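Tindall
Inicio / Servicios / Quiénes somos / Tarifas / Contacto

Quiénes somos

Tindall es un laboratorio de calibración y ensayo de instrumentos de pesaje. Trabajamos con balanzas analíticas, balanzas de precisión, básculas de plataforma y masas patrón. El laboratorio principal está en Drakcombe y la delegación de recogida y entrega en Uklow. No fabricamos ni vendemos equipos.

Actividad

La mayor parte del trabajo corresponde a calibraciones periódicas para farmacias con formulación magistral, laboratorios de control de calidad, obradores industriales y centros de enseñanza. El resto son verificaciones internas tras reparación, estudios de deriva y ajustes previos a una auditoría del cliente.

Cada calibración comprende cuatro ensayos: repetibilidad, excentricidad de carga, error de indicación en carga creciente e histéresis en carga decreciente. El ensayo de excentricidad se realiza con una carga próxima a un tercio del alcance máximo, en el centro y en cuatro posiciones del receptor. El número de puntos de carga se acuerda con el cliente antes de la visita. Si no se indica nada, se aplica el procedimiento general del laboratorio.

El certificado recoge los resultados antes y después del ajuste, cuando lo hay. No se emiten certificados con un único juego de datos si el instrumento ha sido ajustado durante la intervención. Esta norma interna genera consultas frecuentes: los valores previos son los que permiten al usuario evaluar las pesadas hechas desde la calibración anterior.

Instalaciones

La sala de masas de Drakcombe ocupa 70 metros cuadrados en planta baja, sobre losa independiente del resto del edificio. La temperatura se mantiene entre 19 y 21 °C y se registra de forma continua junto con la humedad relativa y la presión. Los tres valores se utilizan en el cálculo de la densidad del aire para la corrección por empuje.

Las masas recibidas se dejan atemperar en la sala antes de medir. El tiempo mínimo depende del valor nominal y de la diferencia de temperatura a la llegada; para piezas grandes puede suponer más de un día. Los plazos publicados en la página de tarifas ya incluyen esta espera.

En Uklow no se calibra. La delegación dispone de mostrador, almacén y embalajes de transporte reutilizables. Horario de recepción: de 8:30 a 14:00. En julio el mostrador cierra a las 13:00.

Personal

La plantilla es de 12 personas, entre técnicos de calibración, gestión de calidad y administración. La persona que realiza los ensayos no revisa su propio certificado. La formación de un técnico nuevo dura 90 días laborables e incluye calibraciones en paralelo con un técnico autorizado, cuyos resultados se comparan mediante el error normalizado.

Incertidumbre y trazabilidad

Las incertidumbres se expresan con factor de cobertura k = 2, para una probabilidad de cobertura aproximada del 95 % en distribución normal. El presupuesto incluye la resolución del indicador, la repetibilidad, la incertidumbre de los patrones, su deriva y el efecto del empuje del aire. El desglose se facilita a petición del cliente, sin coste.

Las masas patrón de referencia se recalibran externamente según programa. Los patrones de trabajo se comparan con ellas en el propio laboratorio. Un patrón que muestre una variación superior a un tercio de su error máximo permitido se retira hasta completar el estudio.
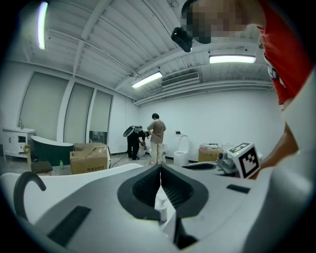
Tiempo de lectura: 3 minutos

Software y datos

Los registros primarios se capturan en Torolcombe, la aplicación interna desarrollada por el laboratorio. El técnico no transcribe lecturas cuando el instrumento dispone de salida digital. En los demás casos la lectura se introduce por duplicado y la aplicación bloquea el ensayo si ambas entradas no coinciden. Las hojas de cálculo auxiliares se validan antes de su puesta en uso y tras cada cambio de versión.

Los certificados se entregan en PDF firmado. Las copias en papel se envían solo si constan en el pedido.

Imparcialidad

Tindall no percibe comisiones de fabricantes ni de servicios técnicos. Las reclamaciones se registran a su recepción y las examina personal ajeno al trabajo reclamado. El procedimiento completo puede solicitarse desde el formulario de contacto, indicando el número de certificado.

Descargas
Política de calidad (PDF)
Condiciones de envío de masas e instrumentos (PDF)
Hoja de pedido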